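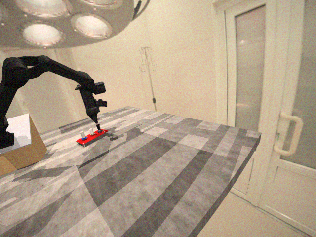 Ravindran Palaniappan me escribió que un brazo robótico que se pasa el día sacando y metiendo piezas en un simulador no es un robot, es un videojuego aburrido, y que en un taller compartido, donde la gente va a mancharse las manos, dedicar una mesa y un ordenador a eso le parecía un desperdicio. Lo decía con cariño, o así lo quise leer yo, y llevo dándole vueltas desde abril, que ya es dar vueltas.

Voy a intentar contestarle con calma, porque creo que tiene una parte de razón y no quiero escamoteársela. Cuando empezamos con el brazo en Tunavus (el taller, para quien no nos conozca, es un bajo con goteras y una cafetera estupenda) yo también quería tornillos. Quería oler la soldadura, pelearme con una correa, quedarme hasta las tantas limando un soporte que no encajaba. Y eso lo hemos tenido, vaya si lo hemos tenido: el primer codo que imprimimos se partió a los 11 minutos de encenderlo, y el segundo lo montamos del revés entre cuatro personas adultas que se suponía que habían leído las instrucciones.

Pero luego viene la otra mitad del trabajo, la de enseñarle al brazo a bajar sobre una placa con postes sin llevársela por delante, y ahí cada error se paga en plástico, en engranajes y en paciencia. En el simulador que preparamos, al que llamamos Zendska por una broma que ya no recuerdo bien, la placa es roja, los postes son blancos y la mesa está en una sala con lámpara de quirófano y todo. ¿Que es un decorado? Claro que lo es. También lo es la maqueta de un arquitecto, y no le pedimos que tenga cañerías.

Llevamos 3384 intentos guardados. Ravindran dirá que eso no son intentos, que son números en un disco, y entiendo por qué lo dice. A mí me han servido para aprender cosas bastante terrenales: que me empeñaba en bajar la pinza demasiado deprisa, que acercarse a un poste pasando por encima del vecino es buscarse un disgusto, que un movimiento que parece elegante visto de lado puede ser un desastre visto desde arriba. Todo eso lo habría aprendido también con el brazo de verdad, no lo dudo, pero con un bote común de 227 euros para repuestos habríamos llegado al verano pidiendo limosna.

Donde le doy la razón, y se la doy entera, es en lo fácil que resulta quedarse a vivir ahí dentro. En el simulador no hay holguras si uno no las pone, ni cables que tiren, ni la vibración del portón de los vecinos cada vez que entra una furgoneta. Hubo unas semanas en que yo llegaba al taller, me servía el café, me sentaba delante de la pantalla y no tocaba una herramienta en toda la tarde. Me di cuenta cuando fui a buscar la llave Allen pequeña y no sabía en qué cajón la guardábamos ahora. Eso me dio un poco de vergüenza, la verdad.

Desde entonces tenemos una costumbre, que no me atrevo a llamar norma: lo que se prueba en pantalla se prueba después en la mesa, aunque salga mal y aunque haya que desmontar media muñeca. Sigo pensando que una cosa alimenta a la otra y que un taller es un sitio para hacer cosas, y que preparar bien un movimiento también es hacer algo, aunque no deje virutas en el suelo.

Así que, Ravindran, ven una tarde. Te dejo el mando del simulado un rato y luego pasamos al otro, que todavía tiene flojo el tornillo de la base y nos vendría muy bien alguien con tu mala leche para apretarlo.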